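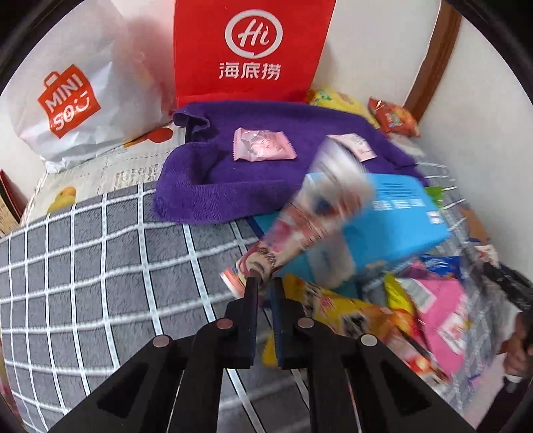

Snack canister, purple towel and gray blanket.

Stop Selling Weddings by the Image Count
By Darius Ilie
06/06/2021

Most wedding photography packages are still priced on two numbers: hours of coverage and images delivered. The first is a fair measure of work. The second is a poor measure of anything, and I think the trade should drop it from its price lists.

Consider what a count does to the edit. A contract promises a minimum, and the photographer has to reach it. If the day was long and full, the minimum is passed without effort. If the ceremony was short and the guest list small, the gap gets filled with near duplicates: the same toast from the same position, a second apart, one with the glass slightly higher. The couple has received what was promised and has more work to do when they choose prints.

I went back through a December wedding I covered in Gondham. The cards held 3,254 frames. Bursts during the processional and the first dance accounted for much of that. The couple later asked for an album, and the album used 35 spreads. I had delivered far more pictures than the album could hold, and the couple spent months deciding between versions I should have decided between myself. Culling is part of the service. When I pass it on to the client, I am charging for labor I did not do.

Lăcrămioara Cârstea, who designs albums for several studios including mine, has made the opposite case to me. Her view is that a count protects the couple. Without one, a studio can deliver a thin gallery and call it curated, and the couple has no clause to point to. I take this seriously. I have seen thin galleries. But a number is a weak form of protection, as it says nothing about which parts of the day are covered. A gallery can meet its minimum with nothing usable from the signing of the register.
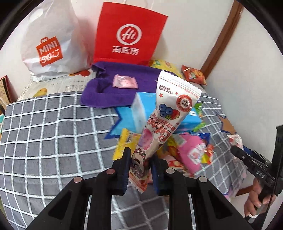

A coverage list does the job better. It names the parts of the day and states what the client will get from each: the ceremony from two positions, every family group on an agreed list, the room before guests enter, the speeches with at least one clear picture of each speaker. My current list has 9 sections and fits on one page. The couple signs it with the contract. If a section is missing from the gallery, the failure is plain and so is the remedy, which in my contract is a partial refund set per section.

The list needs exceptions, and they should be written down. Some churches restrict movement or forbid flash. Rain can cancel the outdoor portraits. A speaker can be added on the day. I put these in a short paragraph under the list, and I go through it with the couple when we visit the venue.

There is a cost. Drafting a list takes longer than typing a number, and it makes packages harder to compare. A couple with three quotes open in three tabs will look for the largest figure, and a studio that gives none may lose the inquiry. Vasilică Ghiță tried a coverage list for one season and went back to counts for this reason. I would still say the comparison was false to begin with. One studio counts black-and-white copies as separate images and another does not. One includes guest table pictures in the total and another lists them as an extra.

Couples who are reading quotes now can ask for the list even when the studio does not offer one. Ask which parts of the day are covered, who does the culling, whether copies count toward the total, and how long the full-size files are kept. Get the answers in the contract, with the family groups attached as a separate sheet.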